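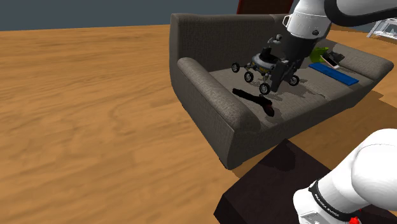
## A dropped grasp is a safety event

Our simulation reports file a dropped object under task performance. I think it belongs under safety, and the Ruchti runs show why.

In the sofa layout the arm holds a toy rover above the seat cushion, with other objects lying under and beside it. The rover is an awkward load: wheels on jointed legs, a mast on top, and few flat surfaces for a finger to press on. We ran 400 trials. In 31 of them the grasp was lost during transfer. The controller did not register the loss and completed the path with closed, empty fingers.

The drop itself is a minor fault. The serious one is that the planner went on treating the rover as attached, so every later collision check used the wrong geometry. The success metric recorded "object not at goal" and nothing else.

Laimutė Kalniņš argued in March that this is a contact model artifact and will disappear on hardware. Some of it may. The missing check on finger width will not, as the same code ships to the Jillorcombe cell.

Grasp state should be verified at every planning step, and an unverified grasp should stop the arm. The added cycle time is a fair price. Until that is in, I would not sign off on the transfer.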